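Notebook, folding bench – Trikdale
January 25, 2026
Entry by Định Đỗ

Continuing the short-sleeve fold sheet. Hemi wants the written version to hold up for people who were not in the room in October, so today was spent on the start condition only: what counts as "laid out", and how far off square a shirt can be before the fold lines stop making sense.

Stock. Cotton t-shirts from the Altport carton, adult sizes, all washed before first use. The Breltitz shirts are still set aside. Their side seams spiral toward the front after washing and the hem never lines up with the shoulders, whatever is done at the table. Keep them out of the numbers until we decide whether to write a separate sheet for twisted seams.

Washing. Short cycle, spin at 800, tumble dry, out of the drum promptly. Shirts left in the drum overnight took noticeably longer to flatten by hand and kept a crease across the chest.

Layout terms, as agreed with Hemi:

Flat – one layer of front on one layer of back, no sleeve tucked under. Soft wrinkles are allowed.
Square – hem parallel to the front edge of the table.
Diagonal – center line of the shirt runs toward a table corner.
Bunched – anything where the hem cannot be followed from side seam to side seam.

Square is what the old sheet assumed everywhere. In practice a shirt pulled from a basket by one sleeve lands diagonal far more often, and turning it square costs time and puts new wrinkles in the sleeve that gets dragged. Proposal: drop the requirement. Fold lines are to be given relative to the garment (shoulder seam to hem, a hand's width in from the collar) and the table edge is not mentioned at all. Tried this on the whole morning batch and had no trouble finding the lines.

Diagonal placement, green shirt, close to flat:
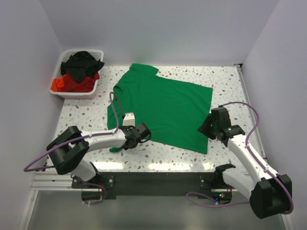
Fig. 1. Green t-shirt, diagonal, one sleeve toward upper left. Basket in back corner.

Graded flat / diagonal. The wrinkles are soft enough to leave alone. Edge folds get smoothed outward before the first fold, working from the middle toward the hem; going the other way pushes slack into the collar.

Basket position: back left corner, against both walls, with table clear between it and the shirt. Keep it there. Garments hanging over the rim are acceptable as long as they stay out of the layout area.

Table surface: the speckle is a nuisance for judging small lint on pale shirts, no issue with saturated colors. Lysenko offered a plain gray mat, 100 cm wide. Too narrow for a shirt laid diagonally with sleeves out – declined.

Log count stands at 397 layouts graded. Grades by Hemi and me disagree mostly on flat versus bunched where one hem corner is turned under. Suggest a turned corner stays "flat" if it can be fixed with one hand in one motion.

To do:
Rewrite section 2 of the sheet without the table edge.
Regrade the turned-corner cases.
Ask Hemi Pomare whether long sleeves go in the same document.
Reorder sheet labels, part 2914.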